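Storing and sorting a big play kitchen set: what do you keep out?

Posted in Home & Family > Toys and Playrooms
October 2025 | 1434 views

jondow_mom

Hello all, and thank you in advance for reading, I know I go on a bit! Our twins have been given three different play food sets by three different relatives, and I love every one of those relatives, but I now have a tub of plastic fruit, plates and pretend bottles so full that the lid won't go down. The kids tip the whole thing on the floor, play for two minutes and wander off. My sister keeps hers in a Telero drawer unit and swears by it, but I'm not sure drawers would help if there's simply too much in them. How much do you leave out at a time, and do you sort it by type or mix it up? Also, does anybody have a good way to clean the little pieces? Some of ours are sticky and I don't want to ask with what.

Adhiambo Temba
97 helpful votes

Oh, I remember that tub well, we had the very same one (or its cousin)! What saved us was putting most of it away in the closet and setting a small spread on a table where the children could see each thing. A few plates in different colors, a colander or an oval dish, one bottle, and a handful of food. I mix it up on purpose. If all the fruit is in one bin and all the dishes are in another, mine never bring the two together, but put a strawberry on a blue plate and somebody is suddenly running a restaurant. Every couple of weeks I swap a few things over, and the old pieces come back out like birthday presents.

For washing, I use warm water and ordinary dish soap in the sink, then lay everything on a towel overnight. Anything hollow with a hole in it gets squeezed out well first. Stickers and paper labels don't like soaking, so wipe the bottles with a damp cloth and leave them out of the bath. An old toothbrush is lovely for colander holes.

malabanan_dad

Just get rid of half. They won't notice.

Hilde Hermans

I'm mostly with Adhiambo, though I'd be slower about giving things away, as my youngest certainly did notice when the Zeltetti teapot went! I put dishes down first with plenty of table between them, and I leave at least one plate with nothing on it so there's a place to serve. The ketchup gets a plate too, don't ask me why, it's a rule in our house now.
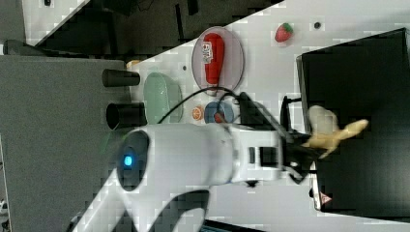
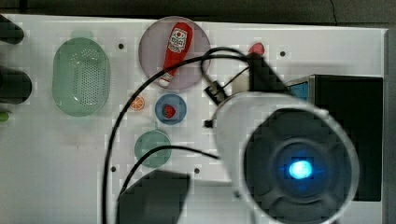

Play food and dishes on the white table, with the ketchup on its plate in both.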